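Search Torano Kids Enter a word or a question Go

What's Inside a Computer Tower?

By the Torano Kids science desk
Last updated: March 2025

A computer tower looks pretty boring from the outside, right? It's a big box with a power button and some holes to plug things into. But take off the side and it's like looking down on a tiny city! There are roads, parking lots, a power station and even a warehouse or two. Let's go exploring.
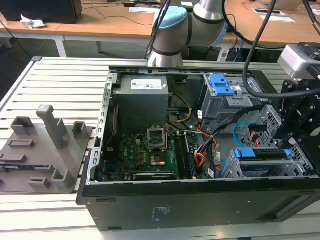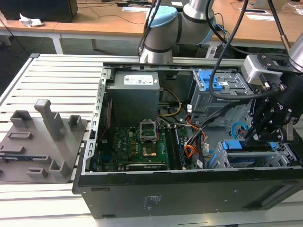 The processor socket is empty in all four pictures. See if you can spot it on the green board! 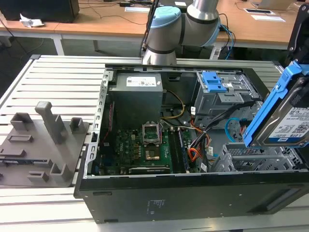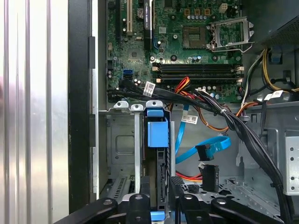

Start with the motherboard, the biggest circuit board in a desktop computer. Lots of motherboards are green, but they come in black, blue and other colors too. Almost every other part plugs into this one, either straight into a slot or through a cable. If you could look really closely you'd find thin copper lines running all over it. Those lines are called traces, and they work like streets, except the things zooming along them are electrical signals. Some of the streets are even buried inside the board, in layers, like the filling in a sandwich!

Where does the thinking happen?

In the processor! Its other name is the CPU, short for central processing unit. It's a flat square you could hide in your palm, and it does the math that makes everything else happen. When you jump in a game, the processor works out how high you go and where you land. When you type a letter, the processor helps get that letter onto the screen.

The processor sits in a square holder called a socket. On many computers a metal frame folds down over it and a little lever holds the frame shut (a bit like the buckle on a ski boot). Lift the lever, and the frame swings up so the processor can come out. The socket or the processor has lots and lots of tiny metal contacts, often gold colored. Gold is great for this job. It carries electricity well and it doesn't rust.

Processors get hot when they work hard, so a chunk of metal called a heat sink usually sits on top, often with a fan blowing on it. Next time a computer near you starts to hum loudly, that's probably a fan speeding up.

Two kinds of remembering

Computers have 2 main ways of remembering things, and people mix them up all the time.

The first is memory, or RAM. It comes on long, skinny sticks that push into long, skinny slots, with a clip to hold them in. RAM is like your desk while you do homework. Everything you need right now is spread out where you can grab it fast. When the computer turns off, the desk gets cleared.

The second is storage, like a hard drive. That's your bookshelf! It takes longer to get something from the shelf, but it's all still there tomorrow. Inside many hard drives are shiny round discs that spin thousands of times a minute, while a tiny arm skims over them without touching. Say you write a story called "The Dragon of Morkon" and it grows to 264 pages. While you're typing, the newest part is in RAM. When you hit save, it goes to the hard drive. (So hit save!)

Hard drives often ride in a plastic holder called a caddy. The caddy slides into a metal cage and clicks into place. Some computer makers use bright colors for the parts you're meant to squeeze or pull, so they're easy to find in a box full of gray.

The power station

The power supply is a metal box that the wall cord plugs into. Electricity from the wall is much too strong for those delicate little parts, so the power supply changes it into gentler kinds. Then it sends it out through bunches of colored wires. In many desktop computers, yellow wires carry 12 volts, red wires carry 5 volts, orange wires carry 3.3 volts and black wires finish the loop so the electricity can get back.

Never open a power supply, even one that's unplugged. It can hold on to electricity for a long time. And always ask a grown-up before you take the side off any computer.

And the flat cables?

Those thinner cables, sometimes blue or red, are often SATA cables. They don't carry power. They carry information between the motherboard and the drives.

Try this!

Draw your own computer city. Make a map with a power station, a thinking place, a desk and a bookshelf, and connect them with roads. Readers at the Amin Street library club made one so big it took roughly 40 sheets of paper, and we love it!

Words to know

Motherboard: the main circuit board
Processor (CPU): the part that does the math
RAM: fast memory for things in use
Hard drive: storage that keeps your files when the power is off
Slot: a long, narrow place where a part plugs in

Next in this series: How Does a Keyboard Know Which Key You Pressed?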